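장비 구매·예산 회의록 (2022년 11월 4일)
참석: 오스만 가베르(Othmane Gaber), 에토레 파브리(Ettore Fabbri), Skedura 쪽 두 분, 그리고 기록하는 저
장소: Saketville 사무실 2층

오늘도 제가 적습니다. 지난번 회의록이 너무 딱딱하다고들 하셔서 이번엔 그냥 제 말투로 갈게요! 안건은 내년 상반기 그리퍼 추가 구매, 예비 부품, 그리고 Salem 쪽에 둘 두 번째 작업대입니다.

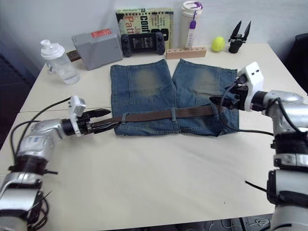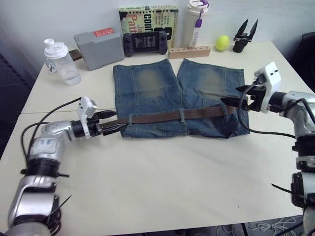
청반바지에 끼운 갈색 벨트의 양 끝을 두 팔이 하나씩 잡은 모습, 두 장 다요.

질문(에토레): 그리퍼를 이번 분기에 한꺼번에 사는 것과 나눠서 사는 것 중 어느 쪽이 예산에 유리한가요?
답(오스만): 나눠 사는 쪽이 낫습니다. 한꺼번에 사면 할인은 조금 더 받는데, 올해 남은 장비비를 다 써 버려서 손가락 부품이 닳았을 때 바꿀 돈이 없어요.

이 얘기로 꽤 오래 갔습니다. 에토레는 할인이 아깝다고 두 번이나 말했고(저도 솔직히 아까웠어요), 결국 올해는 그리퍼 9개만 주문하고 나머지는 내년 예산에 올리기로 했습니다. 견적은 Flonlow에서 받은 게 있는데 10월에 받은 거라 유효 기간이 지났대요. 오스만이 다시 요청하기로 했습니다.

예비 부품은 손가락 세트 32개를 요청했는데 Skedura 쪽에서 최소 주문 수량이 100개라고 하더라고요. 보관할 데가 있느냐, 다 쓰기는 하느냐, 말이 많았어요. Salem 몫까지 합쳐서 주문할 수 있는지 알아보고 다음 회의 때 결정합니다. 케이블은 길이가 안 정해져서 목록에서 일단 뺐습니다.

두 번째 작업대는 의견이 좀 갈렸어요. 저는 지금 쓰는 것과 똑같은 구성으로 가자고 했고, 에토레는 상판을 더 깊은 걸로 바꾸자고 했습니다. 옷감 작업은 펼칠 자리가 넉넉해야 한다는 건데, 듣고 보니 바지나 긴 외투까지 하려면 맞는 말 같기도 하고... 그래서 두 구성 모두 견적을 받기로 했어요. 배송비랑 설치비는 꼭 따로 적어 달라고 하기로 했고요(지난번에 총액만 받았다가 고생했잖아요).

유지보수 계약은 31쪽짜리 초안이 왔는데 끝까지 읽은 사람이 아직 없어서 논의를 미뤘습니다. 다들 다음 회의 전까지 꼭 읽어 오기! 특히 팔 교체 기간의 대여 장비 조항은 Skedura 분들도 다시 확인해 주시기로 했어요.

할 일
오스만: Flonlow 견적 재요청, 장비비 잔액 정리
에토레: 작업대 구성안 두 가지, 상판 치수 포함
Skedura: 최소 수량 조정 가능 여부, 대여 조항 답변
저: Salem에 부품 수요 문의, 회의록 공유

다음 회의 날짜는 견적이 들어오면 메일로 잡겠습니다.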